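Opinion | Work and Home

The council in Produnlow wants to know how many of us work from home. A form came in the mail in November asking for the number of desks in the house, the floor area given over to them and whether any of the costs are claimed on tax. I filled it in at the kitchen bench and then went and looked at my own desk, and I have been thinking since then about who ought to pay for it.

I started working from home two days a week and it is now five. My employer is a freight scheduling firm called Trakport. It used to lease a floor above the hardware store on the highway, with a tea room, a photocopier and a man who came on Wednesday nights to empty the bins and wipe everything down. The lease ended and was not renewed. We were told this was a benefit to us, and in a good many ways it has been. I don't drive to work any more. I can put a load of washing on at ten in the morning. My colleagues with small kids are able to do the school run without asking anyone's permission.

What I object to is the way the bill was moved across without anyone discussing it. When the firm had an office, the firm paid for the desks, the chairs, the power, the internet, the heating in July and the cleaning. Now the staff pay for those things, and the firm gave each of us a one-off allowance of 279 dollars. I spent mine on a chair, and the chair is not a very good one. The desk I already owned.
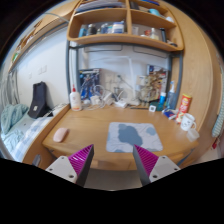 What would a fair arrangement look like?

A yearly payment set out in the employment agreement, large enough to cover power, internet and the wear on furniture, and reviewed whenever pay is reviewed.

I don't think that is a radical position. If I drove my own car for the firm I would be paid by the kilometre, and the rate would take in the tyres and the servicing as well as the petrol. We accepted long ago that a person's car is used up by their work. A spare room is used up as well, though more slowly. The carpet goes under the castors and the blind gets faded on the side that is kept down against the afternoon sun. The room also stops being a room where anyone can stay. My mother sleeps on the couch when she visits, and nobody at Trakport has that in a spreadsheet.

The usual reply is that workers save on travel, and that the saving more than covers the cost. I did my own sums and for me it comes out fairly close. But I live a short drive from where the office was. A colleague who used to walk to work saves nothing at all, and she has the same power bill as I do. A policy that depends on how far you happened to live from a building that has since been given up doesn't seem to me to be much of a policy.

The other reply is that the tax office already deals with it. You can claim a deduction, but a deduction only returns part of the money, and it comes from the public purse. I can't see why other taxpayers should be topping up a freight firm's savings on rent.

There are employers who have managed better. Leif Halvorsen runs the accounts side at Owino, a seed merchant two towns over, and he told me they put the money from the old lease into a pool and divided it evenly among the staff who had lost their office. It came to more than 3000 dollars a head in the first year. He said there was some grumbling from the warehouse, where people can't work from home and so got nothing, and I think the warehouse had a point. But at least there was a figure on a page that people could argue over. We have never seen what our lease cost.

I would also like to see some honesty about equipment. In an office, if your screen failed, you rang someone and another screen turned up. At home it depends on who bought it. Skumeck, who supply our laptops, will repair the laptop and nothing that plugs into it. The keyboard, the headset and the lamp are mine, and if one of them packs it in halfway through a working day then it is my lunch hour and my money that go into replacing it. None of these items costs very much. That is partly why it has been easy for the subject to be left alone, and why those who raise it are made to feel petty.

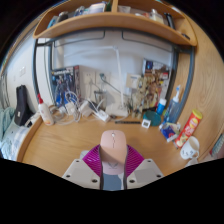 Small items at the home desk are often bought and replaced at the worker's own expense.

Then there is the matter of tidiness, which sounds trivial and has ended up in our policy manual. It now says that staff must keep a "clear and professional workspace" and that a manager may ask to see it over video. I have no quarrel with a firm setting rules for a desk it has paid for. If Trakport wants a say in what sits on mine, it can make an offer on the desk. Until then it is furniture in my house, and the bills get done on it on Sunday nights.

I don't want the office back. I would vote against it if we were asked, and I suspect most of my colleagues would as well. The arrangement suits me and I do better work with the door shut. But I liked the old place partly for the reason that it was clear what belonged to whom, and I think that clarity could be had again with a couple of paragraphs in an agreement and a sum of money each year.

Our agreement comes up again after the summer. I have put the item on the agenda, under allowances, between boots and parking.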